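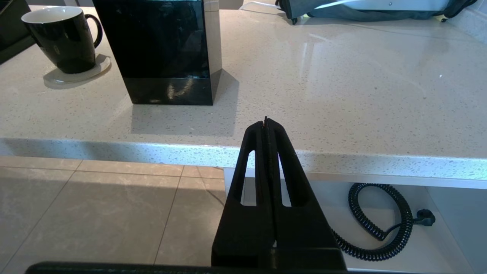 Session 8: Queues and why yours is slower

Reading: the Tasthorpe parking survey, pages 10 onwards. The maths is optional. The sulking is excellent.

Start with the Plumgate post office figures. In March it served 1,182 people from one shared line. The year before, with separate lines, it managed 861 in the same month and had more than 10 written complaints, most of them on the subject of the other line.

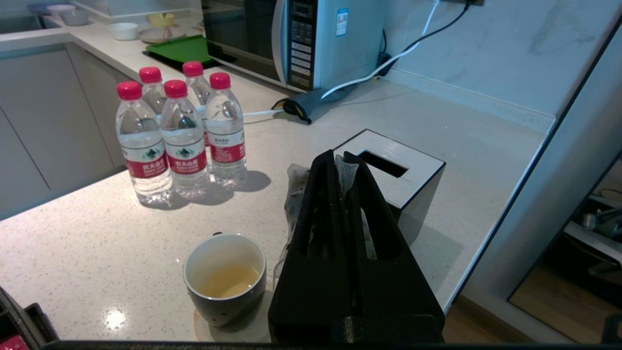 A shared line does little for the average wait if the clerks work at the same speed. What it does is stop anyone being overtaken -- and people will forgive a long wait far sooner than a stranger with one parcel.

For next time: stand in a queue, note when you first feel wronged, and bring the note.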